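Bedik Stackable Storage Crate, Small

Item 488 – sold singly or in sets of 5

The Bedik is an open-front crate for shelves, closets and workbenches. It holds yarn, paperbacks, jars, hand tools and other small things you want to reach without lifting anything down. Crates stack up to 11 high against a wall if the top ones are fixed with the bracket kit (sold separately).

Each crate is made from untreated pine at the Ramasamy workshop in Trilusstead. Corners are glued and pinned. The wood comes sanded and can be oiled, waxed or painted. Grain and color differ from one crate to the next, and small knots are normal.

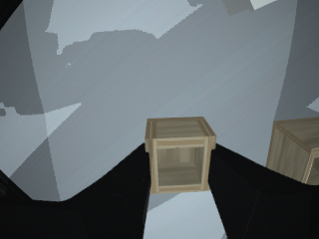 Can I keep it in a bathroom or laundry room?
Seal it first with two coats of clear varnish, inside and out, and let it dry overnight before you put anything in it. Bare pine will swell in steam and the joints may open.

Care
Wipe with a barely damp cloth. Do not soak. Light scratches come out with fine sandpaper, worked along the grain.

Delivery
Orders placed before noon on Thursday leave our Rornden warehouse the same week. Sets ship flat on a pallet and need someone at home to sign. Returns are accepted for 32 days if the crate is unpainted and unoiled.

Custom sizes
We cut to order in batches – the next one is in August. Send your inside measurements to Balakrishnan Lobo at the workshop and he will reply with a price.

Bracket kit, felt pads and clear varnish are listed under Accessories.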